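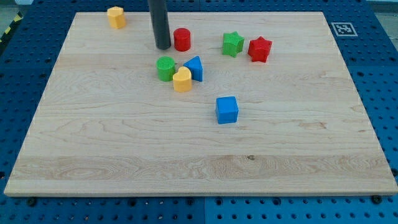 Maple is the common name for a group of trees and for the timber cut from them. In the lumber trade the wood is usually divided into hard maple, which comes mainly from the sugar maple and the black maple, and soft maple, which comes from the red maple, the silver maple and several others. Both kinds are pale when freshly cut and take on a warmer tone with age. A maple board often runs from cream to honey in color across its width, with a darker streaked band where the grain changes and a few small knots, and such a board may be sold as character grade or kept for household use. Boards without these marks are sorted into higher grades and cost more.

Sapwood and heartwood

In most hardwoods the heartwood is the part buyers want. Maple is an exception. The outer sapwood is the whiter part of the log and brings the better price, while the heartwood is tan to reddish brown and is often sold separately. Mills that supply flooring and furniture shops sort for color as well as for defects.

The streaks found in maple have several causes. Some are mineral deposits, which look gray, green or brown and follow the grain. Others come from old wounds in the trunk, such as tap holes in trees used for syrup. Tap hole staining can reach well above and below the hole itself. Neither kind usually weakens the board much, though mineral streaks are harder than the wood next to them and can dull a planer blade.

Figure

Some maple logs show a pattern in the grain known as figure. Curly maple, also called tiger or fiddleback maple, has bands that seem to move as the light changes. Bird's-eye maple has many small round marks, and its cause is still not fully settled. Quilted maple is found mostly in bigleaf maple from the Pacific coast. Spalted maple is colored by fungi and has thin dark lines - it must be dried in time, or the wood turns soft.

Drying and milling

Maple is best cut in the cold months. Logs left lying in warm weather stain quickly, and the stain goes deep. Sawn boards are stacked with narrow strips between the layers so that air can pass, and most are then finished in a kiln. Shrinkage is fairly high, and wide boards cup if they are dried too fast.

The Giltside mill, which cut maple for local chair shops, kept a yard book that gives some idea of the work. One winter's entry lists 1,577 logs received, of which 415 were set aside as too stained for white stock. The mill did not saw maple between the spring thaw and September. Its sheds could hold stacks up to 200 boards high, although the lower boards in such stacks were often marked by the strips.

Hard maple is difficult to work with hand tools. It burns easily under a dull saw or router bit, and pilot holes are needed for screws. It turns well on a lathe. Stain tends to go on blotchy, and many shops use a clear finish or a thin sealing coat first.

Uses

Hard maple is used for floors, bowling lanes, workbenches, butcher blocks, rolling pins and cutting boards. Its pores are small, which helps keep food and liquid near the surface where they can be washed off. Cutting boards are generally treated with mineral oil and should not be left to soak. The backs, ribs and necks of violins are traditionally made of maple, and drum shells are another common use.

Soft maple is lighter and easier to cut. It goes into painted cabinets, furniture frames, crates and pallets. In the town of Samonte it was the usual wood for school desks, and a small museum there keeps a row of them - most with replacement lids.

Care

Oiled boards should be wiped clean with warm water and a little soap, then stood on edge to dry. A board that has gone gray or rough can be sanded with 100 grit paper, followed by a finer one, and oiled again. Cooking oils are not suitable, as they turn sticky and may smell. Small cracks at the ends can be glued, but a board that has split across much of its length is normally cut down into two smaller ones.

Last edited 2021-12-28

Comments (3)

Drivus: Good article. You might add that soft maple is not all that soft. I have broken drill bits in it.

oakandash: Is the tap hole staining a problem for cutting boards? I have two boards with brown streaks and wasn't sure about using them for food.

Stotisent: @oakandash mine has had one for years and I use it daily. Keep it oiled and check for cracks along the streak.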